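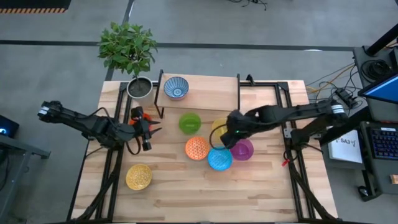

Mitsuko Minami reckons a matching dinner set is money down the drain, and that I should split Mum's up, keep the bits I like and let the rest go to whoever wants them. She told me this over the phone while I was standing in the garage looking at the boxes, and I've been stewing on it ever since, so I'm bringing it to you lot.

Background. Mum moved into a unit in Preltthorpe in January and I've ended up with the good dinner service. It's Varau, the cream one with the grey-green rim, a setting for 12 with the gravy boat and the lidded tureen that came out at Christmas and then went straight back in the sideboard. It's lovely. It's also heavy as anything, it can't go in the dishwasher because of the rim, and my kitchen has the cupboard space of a caravan. We eat out of odd bowls most nights, pasta, curry, cereal at 9 pm, and the odd bowls suit us fine.

My sister doesn't want it (she says) but she also doesn't want it broken up (she also says). So do I keep the lot, sell the lot, or do what Mitsuko says? Has anyone split a set and regretted it?

Posted by plumjam_and_toast

Home > Kitchen and Table > Crockery, Cutlery and Glassware > Inherited and Secondhand

Posted by gumboots_gwen
Keep it! Keep it keep it keep it. I got rid of my nan's tea set when we were renting and moving every five minutes, and I still look for it in op shops. Stupid, because it'd cost next to nothing if I did find one, but it wouldn't be hers, would it. Put it in a box under the bed. You don't have to decide while you're tired from moving your mum, that's a rotten time to be deciding anything.

Posted by Halfback63
I'll go the other way. Under the bed is where things go so that your kids have to deal with them. We cleared out my in-laws' place and there were dinner sets inside dinner sets. Every one of them was "the good one". My wife cried over a colander, and didn't blink at the Royal whatever-it-was. Use it or move it along, I say.

Posted by gumboots_gwen
That's a bit harsh Halfback, she's only just moved her mum. And the colander was probably the thing your mother-in-law used every day, so that kind of makes my point about keeping something.

Posted by Halfback63
It makes mine, I'd have thought. Nobody sat on a colander for forty years saving it for best.

Posted by tin_of_buttons
Practical question before you two get going: is the rim hand-painted or a decal? And is there any gold in it? My Varau is the plain oatmeal range and it's been through the dishwasher every night since the kids were in primary school with no bother at all. If yours is only marked hand wash because that's what everyone printed back then, you might find it's tougher than your mum believed. I'd sacrifice a saucer and see how it goes over a few weeks.

Posted by plumjam_and_toast
Ooh, good thought. No gold. I think it's painted, you can feel the edge of it with a fingernail. Mum would have a fit but Mum isn't here. There are saucers to spare, we've never been a saucer family. Will report back.

Gwen, I hear you. The piece I'd really miss is the tureen, and I don't even like soup that much. It's the lid. It makes a particular clunk when you put it back on and that's Christmas lunch to me.

Posted by saltbush
I've split a set, so I can speak to this. Ours was Kubo stoneware, brown and speckly, from my parents' wedding. There are two of us kids and we both wanted it, which is the opposite of your problem, and we got there in the end without lawyers. What we did, more or less in order:

1. Laid the whole thing out on Dad's floor and washed it. Half the arguing stopped once we could see what was chipped. I'd been ready to go to war over a platter that had a crack right through the glaze.

2. Took turns picking the serving pieces, youngest first. Tureens, jugs, platters, that's where the feelings are. The dinner plates we divvied up like a deck of cards and neither of us cared who got which.

3. Stopped worrying about the bowls matching. I kept a few of the Kubo ones and they live in with everything else I own. A blue and white patterned one next to an orange one on the table looks perfectly all right, and anybody who comes to my place to inspect the crockery can bring their own. 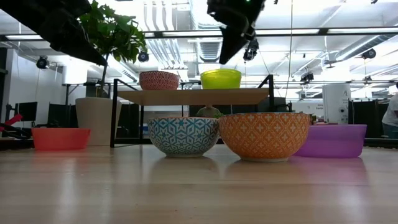

4. Wrote down who had what. Sounds fussy, but my brother rang years later swearing I had the milk jug, and I could read him the list. It was in his shed.

5. Agreed that if either of us wanted out, the other got first refusal. This is the one I'd push with your sister, plumjam. She can't say no to having it AND no to you letting it go unless she's got an offer on the table.

Posted by gumboots_gwen
Number 5 is very good. I take back some of what I said. I still think the tureen stays put.

Posted by Halfback63
Agree on the list. Don't agree on mixing though, sorry saltbush. I'm a sloppy old bloke in most respects but I like a stack that stacks. Odd bowls never nest, you get one with a wide foot and the whole pile leans and then it's all over the floor. We bought plain white from Farkutell and when one goes, you buy another one. No feelings involved.

Posted by saltbush
You get the leaning pile if you put them away by colour. Put them away by width, widest at the bottom, and mine haven't moved in years. My plain white lot, on the other hand, all chipped in the same spot from being stacked so nicely.

Posted by tin_of_buttons
Farkutell changed their white, by the way. The new one's bluer. I bought 3 replacement side plates and they look like they belong to a hospital.

Posted by Halfback63
You're joking. Off to check the cupboard.

Posted by plumjam_and_toast
Update for those playing along. Rang my sister and read her saltbush's number 5 pretty much word for word. Long silence, then she said she'd have the dinner plates and the gravy boat, if I'd hang on to them until her kitchen's done. So much for not wanting it! I'm keeping the tureen, the big platter and the pasta bowls. The cups and saucers are up for grabs, and Mitsuko has already put her hand up for two of the cups, so I suspect that phone call wasn't entirely neutral.

The test saucer has been through the dishwasher every night this week and the rim looks the same as it did. Haven't told Mum.

Posted by tin_of_buttons
Give it another month before you trust it with the tureen. And keep a saucer back to compare it against, you forget what the colour was.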